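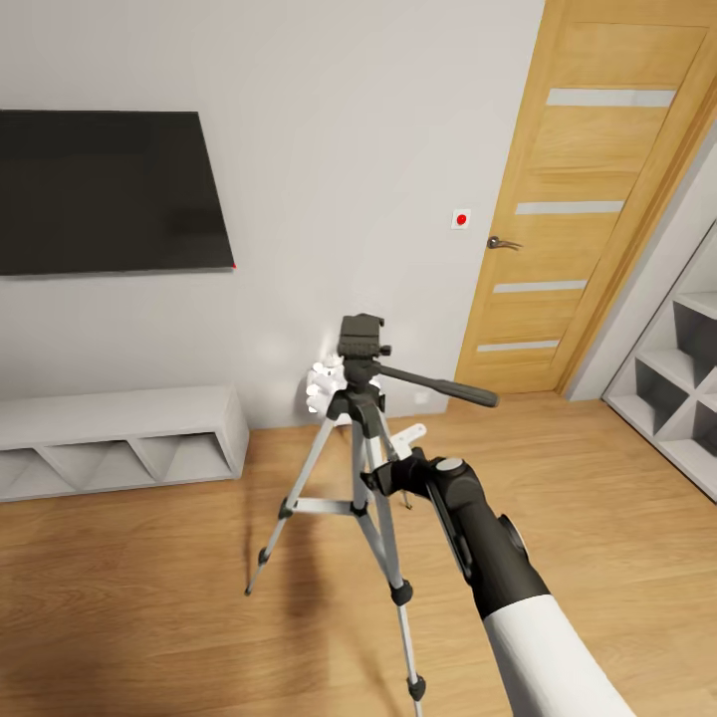

January, Kirthorpe floor survey, notebook 2

Level run restarted 09:40 after the Brunton staff was re-zeroed. Closing error on the first loop was 4 mm, too much for a room this size. Second loop closed at 1 mm and I am keeping that one.

Datum is the brass pin by the north door, taken as 4,000 mm so nothing goes negative. Low spot is at grid point 44, high spot at 49. Points 45 to 48 fall evenly between them. The Uvell drawing shows this bay as flat.
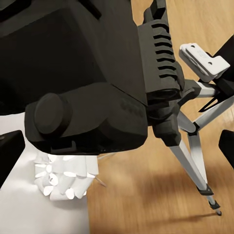 Moisture readings still to be repeated. The Rarora meter gave 882 on its relative scale at the west wall and would not settle at the next two points, so both are struck out. Change the battery before blaming the slab. For setups on wood-grain floor, spread the tripod legs wide, as here, and check the bubble again after five minutes. Boards creep under the feet and the first reading of each setup has been the worst one.

To do: reshoot 44 from the other side. Ask Uvell which revision they leveled from. Staff bubble reads slightly left, tape a note on it.

Stopped 15:20, light going.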